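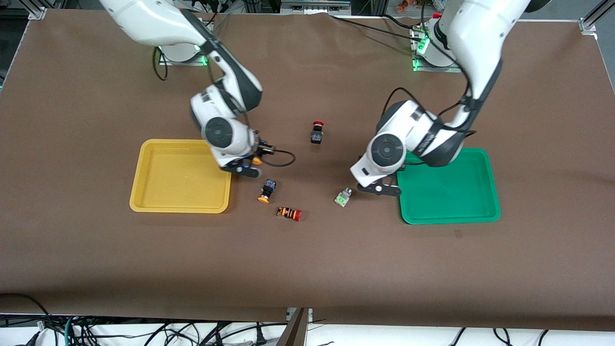 Sorting salvaged panel parts: trays or tubs?

zlata_b
I've got a box of old switchgear to sort before Thursday. Mostly emergency stops with the red mushroom caps and ordinary push buttons. I was going to use two shallow plastic trays, yellow for keep and green for bin. Does anyone do it differently?

Stasiv40
Trays are fine for 30 parts. For 120 you want deep tubs. Shallow ones fill up and the buttons roll out over the rim.

hatsue.m
Disagree. In a tub you can't see what you've got and you end up tipping it all out again. I put a plain sheet on the table, lay a few parts out at a time and sort from there.

Stasiv40
Slow, though.

hatsue.m
It took me 40 minutes for a full box. I'd swap your colours as well. Green for bin is asking for trouble.

zlata_b
Fair point, green is keep now. Do you test the contacts first or after?

L Harasym
After. Sort by type, then put a meter across them. Any e-stop that doesn't latch goes in the bin, whatever the contacts read.

zlata_b
Ok thanks. Will start tonight.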